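Teaching the arm to let go: five minutes (ok, forty) with Yutong Yao

Caught Yutong Yao at Bulovex a little before lunch, coffee in one hand, a controller in the other. She didn't put either down for most of the talk. She runs the teaching sessions on Girnel, the company's household handling project, which means she spends her days moving an arm from across the room so it can learn to do the same thing alone.

"People think I program it," she says. "I haven't typed a line since January. I drive."

Driving means remote control most of the time. Sometimes it's by hand, standing next to the arm and pushing it where it should go. She likes that less. "You get good force that way, you feel the thing. But your own elbow ends up in the camera. Then Sajib sends me a note."

Sajib is Sajib Sikder, who goes through the recordings and throws out the bad ones. His count when I visited: 2,189 recorded, 1,788 kept. The rest are pauses, fumbles, wrong grips. Yao thinks he is too strict. Sikder, from the next desk: "I'm not strict enough."

The current job is plastic bags. Thin ones, the kind you'd get with fruit. Pick up, carry, put down, let go. Sounds like nothing. Took them 97 tries to get a first set they both liked.

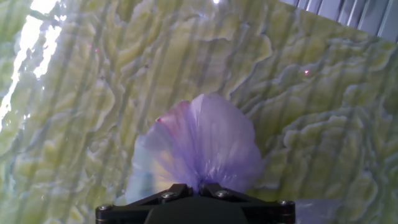 The view from the wrist, with a thin purple bag pinched in the gripper.

"A cup is a cup from every side," Yao says. "A bag is a diffrent object every time you touch it. You look at it, you pick your spot, you close, and now the shape you looked at is gone."

So what does she do about it? Goes slow on the way in, mostly. Picks a fold, never a flat part. And she drives from the wrist view alone, with the room screen switched off.

"If I can see something the arm can't, I'll use it. I can't help it. Then the arm learns a move that makes no sense from where it's looking."

Light is the other headache. Thin film, patterned table, sun coming in. Sikder wants plenty of that in the set. Yao would like, just once, a plain gray mat.

The hardest part to show is the release. Film clings. Her trick is a small sideways drag as the fingers open, and 285 of the kept recordings are only that, over and over. She worked it out at home, in her kitchen, using salad tongs.

Next up is a softer set of fingers from Jia, the in-house hardware group, and that means doing a good part of it agian. She shrugs. Sikder doesn't look up.

"Ask me in a month," she says, and goes back to driving.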